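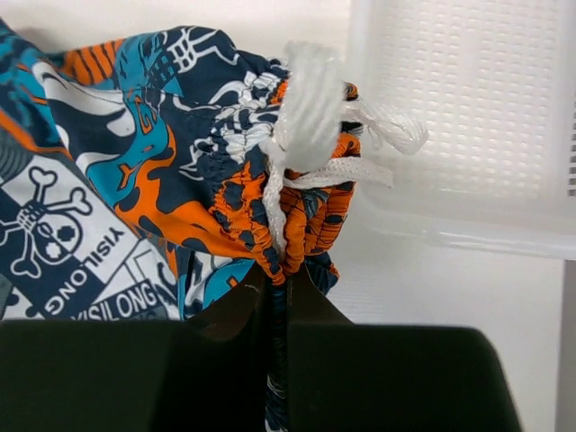

Picking garments by the waistband — quick setup

Wrote this up fast after the January runs. Assumes you already have the Prinel gripper calibrated and the wrist camera streaming. If not, do that first.

What you need
Prinel two-finger gripper, wrist cam, the Bitora labeling tool, a white table, a basket. Garments with elastic waists. Busy prints are good, leave them in.

Step 1. Collect grasps
200 teleop picks minimum. Drop the garment any old way, don't smooth it. Close on the gathered edge, fingertips only. Keep the basket in the same corner every time, at least for the first batch.

Step 2. Label
One point per image — where the tips meet on the cloth. Not the middle of the garment. We labeled 851 images and had to redo a bunch becuase people clicked on the drawstring. Cord is not waistband. Say so in the instructions.

Step 3. Train
Start from the Clunport checkpoint, freeze the encoder, 40 epochs. Longer made it worse on plain fabric for us. Turn color jitter way up, otherwise it learns the print and goes hunting for bright orange.

Step 4. Run it
Approach slow, close, lift 2 cm, stop, check finger width. Gap reads zero = missed, open and retry. Up to 2 retries, then shuffle the cloth and start over.

Things that go wrong
Drawstring loops. They stand up off the fabric and the depth map treats them as an edge. Mask anything thin and white before you predict.
Hems. Look a lot like a flat waistband from above. Add hem picks as negatives.
Fingers in view — crop or mask them, but do the same thing at train and test time. Lost a whole afternoon to that one.

Config files are in the Ersoy repo under waistband, the readme there is out of date so go by this page insted.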